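How to Sort Your Household Trash and Recycling Without Losing a Whole Evening to It

Home > Around the House > Kitchen > Waste and Recycling

I put off writing this one for a long time, mostly because my own system was a mess until last July. We had one big can under the sink, a paper bag for "maybe recycling" next to the refrigerator, and a box in the garage that I preferred not to think about. If your kitchen looks anything like that, pull up a chair. What follows is the routine we settled on in our house here in Dornis, and it has held up through two birthday parties, a long visit from the in-laws and one very snacky winter.

You can do the whole thing in an afternoon the first time. After that it takes me the length of a cup of tea, once a week, usually on Monday before the truck comes.

What you'll need

A table or a stretch of counter you can clear completely
An old tablecloth or sheet that can go straight in the wash
3 bins, bags or sturdy boxes
A marker and some masking tape
Your town's recycling list, printed out if you can manage it
A damp rag and a trash bag for the odds and ends

Step 1. Get hold of your local list first

I know, I know, you want to get to the bins. But towns differ so much on this that whatever your sister does two counties over may be no help to you at all. Our pickup used to be handled by an outfit called Wolard, and they took cartons. When Shirima got the contract, cartons were off the list for most of a year and then quietly came back on. I only found out from a leaflet tucked in with the bill.

Look on your hauler's website or call the number on your bill. Write down four things: which plastics they accept, whether they want caps on or off, what they say about milk and juice cartons, and whether paper and cardboard need to be kept apart from everything else. Tape that inside a cabinet door where everybody can see it.

Step 2. Empty everything out in one place

Spread your old cloth over the table and tip out whatever has collected since the last pickup. Leave out food scraps and anything truly sticky, which can go right in the trash. I like doing this sitting down, with the radio on, and I like having somebody across the table from me, although I realize that may be a lot to ask of a teenager.
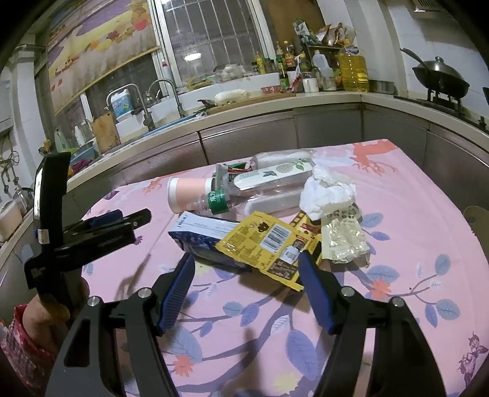 Do it in decent light, too. Half the mistakes I used to make came from squinting at the bottom of a tub at nine o'clock at night, trying to find a tiny number inside a tiny triangle. (The number tells you which kind of plastic it is. It doesn't promise that your town will take it, and I went years without knowing that.)

Step 3. Make your first, fast pass

Don't think too hard on this one. Pick things up and put them in one of three groups:

Paper and cardboard
Bottles, cans, jars and tubs
Everything else

If you catch yourself turning something over and over in your hands, put it with everything else and keep moving. You'll come back to it. The first time I tried this I stopped to look up every single item, and supper was very late indeed.

Step 4. Go back for the tricky ones

Now you can slow down. These are the things that tripped me up the most:

Snack wrappers and chip bags. Many of these are a thin plastic film, often with a shiny metal layer inside, and most curbside programs don't want them. Ours go in the trash. Some grocery stores have a drop-off for plain plastic film, so it's worth asking, but read the sign on the box before you stuff anything in.

Cereal and cracker boxes. Take out the liner bag, flatten the box, and put it with the paper. A little tape is fine with our hauler.

Juice and milk cartons. See your list! These look like cardboard but usually have a layer of plastic, and towns really do go both ways on them.

Pizza boxes. I tear off the clean lid for recycling and throw out the greasy bottom. It's a small thing, but I find it very satisfying.

Paper towels and tissues. Trash, or compost if you have it.

Step 5. Rinse, but don't fuss

A jar doesn't need to be clean enough to drink from. Swish a bit of leftover dishwater around in it, pour it out, and let it drain upside down for a few minutes. Peanut butter is the exception – I scrape what I can with a spatula, and if it's still bad after that, I give up with a clear conscience.

Bottles should be emptied all the way. Our list says to put the caps back on, so we do, and we leave the labels alone.

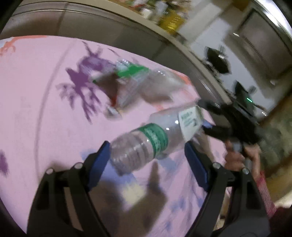 Step 6. Label your bins so guests can follow along

Masking tape and a marker will do. I wrote the names of real things on ours, such as "cans and bottles," after the word "commingled" caused some trouble over Thanksgiving. We use the tall Clarkon bins with the swing lids, but two boxes from the liquor store served us perfectly well for months, and I'd suggest starting that way until you know how much room you need. Ours turned out to want a far bigger paper bin than I'd guessed.

Put the trash can right beside the others. If it sits across the room, people will drop everything in whichever one is closest, and I include myself in that.

Step 7. Keep it going

Pick a regular time and tie it to something you already do. Wipe the bins out with a damp rag when they're empty, shake the tablecloth outdoors, and toss it in with the towels. Every couple of months, check the hauler's page again for changes.

One last note about batteries and light bulbs, which I get asked about a lot. Keep them out of all three bins. We have a coffee can for the batteries on the shelf over the washer, with tape over the ends, and it goes to the county drop-off whenever somebody is headed that way.

Comments (159)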